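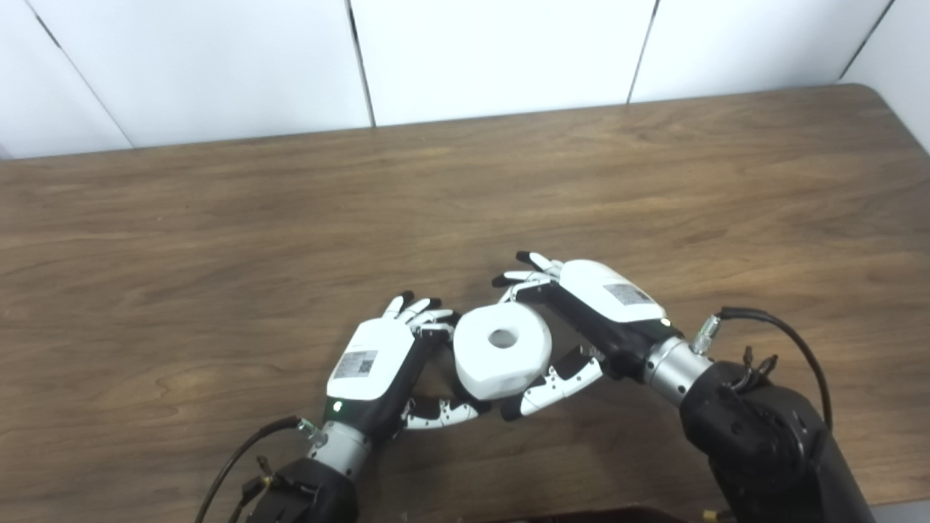 Two-hand hold, white ring, over the table.

Curener two-arm bench unit - trial inspection checklist
Supplier: Trostska, through Ibarra (hire and servicing)
Site: Futwood, finishing room
Checked by: Prasetyo Khoo. Second pair of eyes: Huguette Huet
Month: July
Status: trial only, not signed off for unattended running

Marks used: OK / OK with comment / FIX / N/A / NOT CHECKED

Section A - Before power on

A1. Floor clear, no trailing leads across the walkway
OK with comment. Mains lead runs behind the table now. Was across the door side when I came in at 8.30, moved it. Needs a proper cover strip, tape won't last the month.

A2. Table stable, doesn't rock when leant on
OK. Wooden table, heavy. Leant on every side. Not fixed to floor. Supplier sheet says fixing "recommended", doesn't say required. Asked Ibarra which.

A3. Table top clear of anything not part of the task
OK. One ring out at a time, spares in the tray on the shelf. Please keep it that way, mugs especially.

A4. Table surface suitable
OK with comment. Slight sheen on the top, overhead light comes back off it. Supplier asks for a matt mat if the cameras have trouble with glare. No mat supplied. On the list.

A5. Emergency stop reachable from operator's position
FIX. Reachable if you're right handed and standing. Seated, no. Jovita tried it from the stool and had to get up. Move bracket to the front of the table or get the long lead version. I'd want the long lead.

A6. Emergency stop tested
OK. Pressed it twice with arms moving slow, once with arms at rest. Both arms stop. Hands keep their grip when stopped, which is what the manual says they should do. See D4 though.

A7. Guarding or marked area
OK with comment. Floor tape only. Fine for the trial with someone standing there. Not fine for the demo day, people walk straight over tape.

Section B - Arms and wrists

B1. Arm covers, cracks or missing screws
OK. Black covers both sides. Went round every screw with a finger, none loose. Plain open holes on the casing are mounting points according to the drawing, not missing screws. Huguette asked, so did I.

B2. Wrist joints, play and noise
OK with comment. No play on the left. Right has a small tick when you turn it by hand, power off. Only at one end of travel. Faustino (Ibarra) says normal when new and will bed in. Written down so we can compare next visit.

B3. Wrist collars tight
OK. Hand tight plus a nip, as per sheet. Didn't have their tool, used ours.

B4. Cables at the wrist
FIX. The one I care about most. Cable comes out in a loop from the connector at each wrist. Loop has to be there or the wrist can't turn, fair enough, but it can snag on a sleeve or on the edge of a tray. Want a spiral wrap or a sleeve on both. Faustino says they have a kit. Price please.

B5. Connectors fully home
OK. Pushed and turned each. Add to the daily check, not just the monthly.

B6. Clips and small fittings on the arms
OK with comment. Black clip with prongs on top of the right arm, by the wrist. Nothing about it in the manual index. Left it on. Faustino to confirm if it stays on in use or comes off after delivery. If it stays, catch point for gloves.

B7. Pinch points labelled
FIX. Not labelled at the elbows. Stickers are in the box, nobody put them on. Two minute job, I'll do it.

Section C - Hands

C1. White back covers seated, no gaps
OK both.

C2. Labels and codes present on both hands
OK with comment. Present. Text is tiny. Serial numbers copied off with a torch and stuck in the folder. Would be a pain to read in a hurry, so use the folder copy when ringing support.

C3. Indicator light
OK with comment. Green on the left when checked. Manual gives green as ready. Couldn't find anything about what it does on a dropped link. Ask.

C4. Finger joints, free movement, every finger
OK with comment. Ran the open/close routine from the tablet, both hands. All move. Lower finger on the left a touch slower to open than the rest, first run only. Ran it again, fine. Ran it again after lunch, fine. Keep an eye.

C5. Fingertips, wear or splits
OK. No splits. Ask what a set costs and how long they take to arrive. Ximena's going to want that before she'll talk about buying.

C6. Dust in joints
NOT CHECKED. Nowhere near the sanding bench yet and I don't want it there till someone gives us an answer in writing about wood dust. Sheet says "light workshop use". Means what?

C7. Cleaning
OK with comment. Dry cloth only on the hands. No spray, no air line. Need a sign for that, air line is the first thing anyone here reaches for.

Section D - Task check (ring, two-hand hold and turn)

D1. Part suitable
OK. White ring, thick, hole through the middle. Size of a small roll of tape. Not sharp, not heavy, doesn't roll off far if let go. Good choice to start on.

D2. Hold
OK with comment. Fingers come in over the top and underneath from both sides. Tilted a bit towards the operator. Huguette thinks the underneath fingers are very close to each other, and they are. Asked if they can clash. Faustino says the software keeps them apart. Asked him to show it, he did, slow speed only. Would like to see it at working speed before sign off.

D3. Grip force setting
OK. Left on the lowest preset for all of the visit. Not tried on our own parts. Not to be changed without Prasetyo or Ximena there.

D4. Release after emergency stop
FIX. With the stop pressed the hands hold on. Fine for the ring. What if it's holding a finger? Manual has a release procedure on the tablet but the tablet had gone to sleep and wanted the code. That isn't good enough. Either a release that works without the tablet or the code printed next to the stop. Wants sorting before anyone new goes near it.

D5. Dropped part behaviour
OK with comment. Jovita knocked the ring out on purpose with a dowel (long dowel, arms slow). Arms stopped and waited. Message on tablet. Didn't go looking for it, good. Restart needs a person to press continue, also good.

D6. Speed
OK at slow. Medium NOT CHECKED. Fast locked out by the supplier for the trial and should stay that way.

D7. Running log
OK with comment. Supplier's target for the trial is 1000 holds and we stop at 500 for a look at the fingertips and cables. Log sheet on the clipboard, tablet counts them as well. Please fill in the paper one too, the tablet count went back to nought after the update.

Section E - People and paperwork

E1. Trained operators named
OK with comment. 3 people so far: Prasetyo, Huguette, Jovita. No one else to run it. Doesn't matter if they've used one somewhere else.

E2. Sleeves, hair, lanyards, gloves
OK. Rule is sleeves up, lanyard off, no loose gloves. I had to take mine off (lanyard) half way through section B so that's me told.

E3. Manual on site, in English
OK with comment. It is in English. Some pages more than others. Section on the wrists seems to be for an older version, the drawing has a diffrent connector.

E4. Risk assessment
FIX. Draft only. Ximena has it. Needs A5, B4 and D4 adding.

E5. Support contact tested
OK. Rang the Ibarra number at 4.15, answered, put through to somebody who knew the unit.

E6. Hire terms read
OK with comment. Damage to hands is ours if it's "misuse". No list of what counts. Dust? Dropping a clamp on it? Get the list.

To fix before next visit

A5 stop position - Ibarra to bring long lead
B4 cable wrap both wrists - Ibarra
B7 stickers - Prasetyo
D4 release without tablet - Trostska, through Ibarra
E4 risk assessment - Ximena

Comments

Huguette Huet: Quieter than I thought it would be. Agree with all of the above but I'd mark A7 as a fix, not a comment. Tape has already lifted at one corner. Also can we have a stool the right hieght, the one in there is from the old packing bench.

Jovita Meléndez: For D5 I did it 2 times, same result both. The continue button is right next to the one that sends the arms home. Easy to hit the wrong one with your thumb. Can they be moved apart?

Faustino Ayala (Ibarra): Thanks for this. Long lead for the stop is no problem, I'll bring one. Cable sleeves also, they are a fitted part and no charge during trial. On D4 I've passed it on to Trostska and will come back with a proper answer. Until then please print the code and put it by the stop. Table fixing: required if you go above slow speed, recommended at slow. B6, leave the clip on please, it's for the cable sleeve.

Prasetyo Khoo: Code printed and up. Stickers done. On B6, thanks, but put it in the manual.

Ximena Esquivel: Not signing for medium speed until D2 has been shown to us at that speed and the table is fixed down. Happy for slow running to carry on with one of the named people standing at it. Huguette's right about A7, changed to FIX on my copy. Need fingertip prices and the wood dust answer before we talk money.

Next check: after the 500 stop, or if anything gets knocked, whichever's first. Same form, start at A1 again, don't carry ticks over.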